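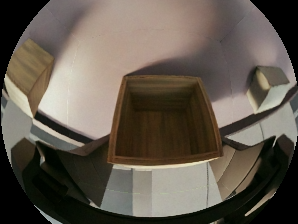

An open wooden box on a lavender surface, viewed from overhead.

The Skorer Middle School Programming Challenge was held on 06/10/2024 in the main hall of the Sakai Learning Center. The event brought together 109 students from 16 schools, who worked in small teams on problems in logic, sorting and simple data handling. I had the privilege of serving as a judge for the third year.

Participants were given three hours to complete 5 problems of increasing difficulty. Points were awarded for correct results and for the clarity of each team's written explanation. The fourth problem, which asked students to plan a bus timetable for an imaginary island, received the widest range of answers – several of them longer than the judges had expected.

Dagný Lund opened the day with a short address on reading other people's code. Hideaki Yagi led the afternoon workshop for teachers, and his handouts will be made available to all participating schools in July. 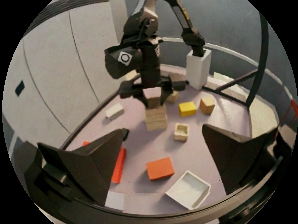

Results and Acknowledgments

First place was awarded to the team from Flostonora, represented by Hinata Hayashi and Ryota Takagi. The judges commended their explanation of the timetable problem. Second place went to the team from Plomex Academy, coached by Shigeru Matsuda.

Schools wishing to enter next year's challenge are asked to name a supervising teacher at the time of registration. Teams may again have no more than 3 members.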